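Chapter 3
Learning to Pace Yourself

What you'll get from this chapter
How to find an easy effort without a watch
Why the first part of a long run should feel almost silly
What to do when you have already gone out too fast
How to use a talk test, a tempo run and a negative split

Key terms: easy effort, steady effort, tempo, split, negative split, surge

I ran my first 10K in Stostham, on a course that starts with a long downhill past the library and then spends the rest of the morning making you pay it back. I was 33, I had new socks, and I had a plan, which was to run fast. That was the whole plan. I passed what felt like half the town on that downhill (including a man in a lobster hat, which I was very pleased about) and I remember thinking that all those careful people behind me just didn't want it enough.

By the second water table I was walking. The lobster came by, gave me a thumbs-up with a claw, and I didn't see him again until the bananas at the finish.

I start with that story because I've told it to every beginner group I've coached, and somebody in every group laughs a little too hard, and then goes and does the same thing two months later. Pacing is easy to understand and hard to do. You can read this whole chapter, nod at every line, and still take off like a startled deer when the horn goes. That's fine. Read it anyway, and then read it again after your first race, when it'll make a lot more sense.

3.1 What pace is, and what effort is

Pace is a number. It's how long you take to cover a mile or a kilometer, and your watch will happily tell you what it is every second of the run. Effort is how hard you're working to hold that number, and your watch is only guessing at it.

The two drift apart all the time. Run up a hill at your usual pace and your effort shoots up. Run into a headwind, or on a muggy September afternoon, or the day after you helped your sister move a couch, and the same thing happens. If you insist on the number, you end up working much harder than you meant to, and you won't notice until it's too late to do much about it.

So in this book we learn effort first. I'd like you to do the first three weeks of the plan in Chapter 2 with your watch face covered. A wristband does the job nicely. You can look at the numbers when you get home, and I think you'll be surprised by how steady you were on some days and how wobbly on others.

We'll use three levels of effort to begin with.

Easy effort. You can talk in full sentences. You could tell a friend the plot of a movie, including the boring middle part. Most of your running should be here, and yes, I do mean most of it, even when it feels too slow to count.

Steady effort. You can talk, but you'd pick shorter sentences. You'd tell your friend whether the movie was any good and leave it at that.

Tempo effort. You can get out three or four words, and you'd like your friend to stop asking about the movie. 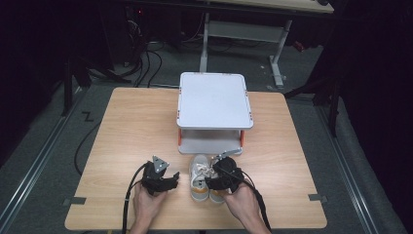
There's a fourth level, which is flat out, and we won't need it until Chapter 11. If you find yourself there before then, ease off.

3.2 The first ten minutes

Almost everything that goes wrong in a long run goes wrong early. You're rested, you're a bit excited, your legs feel wonderful, and the pace that will wreck you later feels like nothing at all. Your breathing takes a few minutes to catch up with what your legs are doing, so for a little while you're getting a free ride — and then the bill comes.

My friend Kamala Reddy coaches the evening group at Olness, and she has a rule I've borrowed without shame. For the first ten minutes, nobody is allowed to pass her. She jogs along at the front, chatting over her shoulder, and the fast ones bunch up behind her like shopping carts. They hate it for a week or two. Then one evening they get to the far end of the loop and find they've still got legs for the way back, and the grumbling more or less stops.

If you run alone, you'll have to be your own Kamala. Try this on your next outing. Start at a pace that makes you feel slightly embarrassed. When you think you've warmed up, stay there for another couple of minutes. Only then let yourself move up to the effort you had planned for the day.

3.3 Splits, and the negative kind

A split is the time for one piece of a run. If you run four miles and write down each mile on its own, you have four splits. When the second half is quicker than the first, that's called a negative split, and I can't think of a nicer feeling in the sport (okay, maybe the hot shower).

The best place I know to practice is an out-and-back route, where you go to some landmark and come home the same way. I use the Mikton towpath because it's flat and there's a good bench. Note your time at the turnaround, and then try to beat it on the way back by just a little. A few seconds is plenty. If you beat it by several minutes you were dawdling on the way out, and if you don't beat it at all, you know what to change next week.

3.4 When you've already blown it

It'll happen! Slow down right away, and slow down more than you want to. Backing off by a hair doesn't help, and you'll just suffer for longer. Drop to easy effort, or walk for a minute if you need to, and wait until you can speak a full sentence out loud. Then build back up to steady and stay there.

Please don't try to win back the lost time with a surge. A surge is a short burst of faster running, and it has its uses, but paying off a debt isn't one of them.

Try it yourself

Exercise A. Run for 20 minutes at easy effort, watch covered. Every five minutes, say a full sentence out loud. (Dogs make good listeners.) Write down afterward which sentence was the hardest to finish.

Exercise B. On a track or a flat path, run 300 meters at steady effort and note the time. Walk until your breathing settles. Repeat three more times, trying to land on the same time each go without peeking. Getting faster doesn't earn you anything here. You want four times that match.

Exercise C. Run the out-and-back from section 3.3 and fill in the Naidoo chart at the end of the chapter. Keep the page, as you'll need it for the hill work in Chapter 4.

Before you move on to section 3.5, do Exercise A at least twice, on different days and preferably on different routes.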